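Monday, sim bench, grasp rules for Plikcombe

Everett asked why his numbers and mine don't match on the same cube. We had been scoring two different things. He counted a grasp when both fingers closed, I counted it when the part was still held after the lift. Hüsnü wants one rule before anybody runs another batch, so this is what we agreed on:

- 300 trials per setting. A batch of 30 is fine for debugging but doesn't go in the table.
- Success means held for 2 seconds after the lift stops.
- Seed, object file and gripper config get saved with the results. If one is missing, the batch is thrown out.
- No changing friction in the middle of a batch. I did this last week and lost 100 trials.
- Save an outside view and a gripper view for each setup, and look at both before starting.

Views saved from the current setup, outside first, then between the fingers:

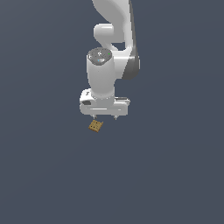
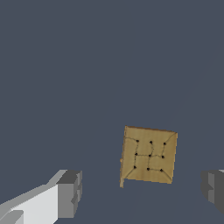
Érica doesn't like the 2 second hold. She thinks slow slip will get past it and wants a longer one for anything smooth. Fair point, but I'd like a full table under one rule first. She'll write up her version and we can compare on the Falter runs.

Old results stay in the folder, marked "pre-rule". Don't mix them into new plots.

Still open: what to do with trials where the solver blows up. Declan drops them, I count them as failures. Ask Anahera how Noonan was scored.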